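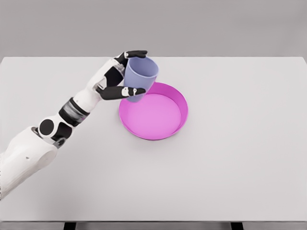

Fig. 1. A cup held over the rim of a pink tray (computer rendering).

Hospitality and Consumer Behavior, Handout 5
Does the cup change the taste?
Prepared by Lilian Nyaga
4 min read

The claim you will meet most often is that the color of a cup changes how the drink in it tastes. Trade magazines repeat it as settled. Before you put it in an essay, look at what sort of evidence sits behind it.

Start with the Vostham handout study, which we went over in class. It used 40 tasters, all students, all in one room, and each was asked to score the same coffee twice in different cups. People who get two cups and two score sheets will guess that they are supposed to find a difference. Many of them will kindly supply one. The write-up doesn't say whether the tasters were asked what they thought the test was for, and I would not trust the scores until I knew.

Then there is the cafe chain Brorano, which changed its cups and reported happier customers. It collected 789 comment cards. That sounds like a lot, but the menu and the prices changed in the same month, and people who fill in comment cards are not a fair sample of people who drink coffee. A big pile of weak evidence is still weak.

Audrey-Anne Chisholm takes a softer line in her seminar notes. She thinks color sets an expectation, and the expectation nudges the score. I can accept that much. Whether the nudge lasts past the first sip is another matter – the studies on our list mostly stop there.

Watch for these when you read:

- Was the drink poured at the same temperature each time?
- Did the cups differ in weight or shape as well as color?
- How many questions were asked, and how many were reported? One paper on the list asked 11 and discussed two.
- Who paid for it?

"Taste" is also a slippery word. Sweetness, liking and willingness to pay often get lumped together, and a shift in one is sold as a shift in all of them.

Reading for March: the Kubo chapter, skipping the appendix. Bring one page on which of its claims you would drop and why.

We use cookies to improve your experience. Accept / Manage settings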